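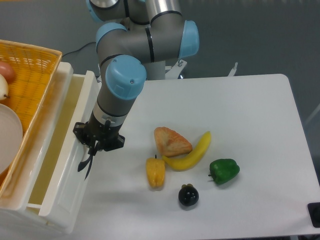
Open day at Provuvau, anyone else go?

Started by gearloose_pete

We use cookies to keep you logged in and to remember your settings. By continuing to browse you accept this. OK / Manage settings

gearloose_pete
June 22, 2023

Back from the Provuvau open day in Orkevgate. Quick notes before I forget, typing on the bus so sorry.

Pic is from the kitchen tidy demo. Arm on the far side of a white table, play food in the middle, drawer unit next to it with the drawer pulled out. Gripper is over by the drawer there. Banana, two peppers, a mangosteen of all things. Basket with more fruit on top of the drawers.

Went at 90 percent of the shows they had on if you count the ones I watched through a doorway. This was the best one. Packed room, bad coffee.

Anyone else there? Want to compare.

solderbridge
Was there, morning group. Slow!! I timed one pick and gave up. My kid clears a table faster and she's 6.

Drawer part was cool though.

gearloose_pete
Slow yes. They said up front it was turned down for visitors. Didn't bother me.

millwright_ohio
Every open day says that. "Turned down for visitors." I've been hearing it since I was an apprentice. Run it at speed behind a screen then, we can all stand back.

Also why fake fruit. Show me a real peach with a soft spot on it. Fake food is easy mode, same shape every time, same weight.

tallybench
Disagree on easy mode. Look at the shapes. A mangosteen is close to a ball and it rolls. A banana you have to come at from the right side. The green pepper's lying down and the yellow one's standing up, so that's two different grabs for pretty much the same vegtable. If the gripper only has two fingers that's a fair test.

Real fruit would be mush by noon with that many people coming thru.

millwright_ohio
Fair on the mush. Not fair on the rest. Two fingers and a ball is a day one excercise.

solderbridge
what's the triangle thing? bread?

gearloose_pete
Pastry I think? Or bread. Golden brown anyway. Somebody behind me said samosa, somebody else said turnover. Did not get settled.

hexkey_annex
Couldn't go, had a shift. Questions:

1. does it open the drawer itself or does a person do it
2. what happens if you move the food while it's working
3. was there a fence

gearloose_pete
1. drawer was already out by the time I got to the front so can't say for sure. solderbridge?
2. guy asked, they said "please don't"
3. tape on the floor where we stood. Not a fence. A lady in a vest kept waving us back

solderbridge
Saw it push the drawer shut in the morning. Did not see it open one. Asked, got told it can. Make of that what you will.

millwright_ohio
"It can." There you go.

tallybench
They opened one in the February session, I was at that. Handle grab, pull, took two tries. So yes it can, no it isn't pretty. Not sure why people want to be mad about a drawer.

millwright_ohio
Not mad. Just drove nearly 100 miles for the Melnychuk day last year and got a slideshow and a pen. I have standards now.

hexkey_annex
Lol the pen. I have that pen.

How does this compare to the Busby one? Thats the only other arm demo I've seen up close. Boxes on a belt, boring but it never missed.

gearloose_pete
Different animal. Busby is same box same place all day. Provuvau were mixing the food up between runs, I watched them do it, no marks on the table or anything. It missed some. Knocked the banana once and had to go back for it. I liked that more tbh, felt like seeing it work stuff out.

solderbridge
See I'd rather see boring and never missed. That's the one I'd buy.

tallybench
nobody's selling this one are they? I took it as a lab showing where they're at

solderbridge
There was a lady with a price sheet by the door. Didn't get a copy. Could've been for the arm alone, could've been for the training courses.

gearloose_pete
It was courses. 1,954 for the week long one. I have the sheet, lunch included apparently.

millwright_ohio
For that I want real peaches.

hexkey_annex
Is there parking at Orkevgate, thinking of the next one. Last time I went out that way for something else I ended up in the lot behind the tire place and got a note on my windshield.

gearloose_pete
Bus stops right outside. Lot is small, was full when I got there. Go early, the line for the kitchen demo went down the hall by lunch.

tallybench
Park at the library and walk over. Free. Sign up online too, they were checking names at the door in February and turned a couple people away.

hexkey_annex
Wasn't checked this time?

solderbridge
Not in the morning. Walked right in. Got a sticker.

gearloose_pete
They checked mine. Will post the rest of my notes tonite, phone at 6 percent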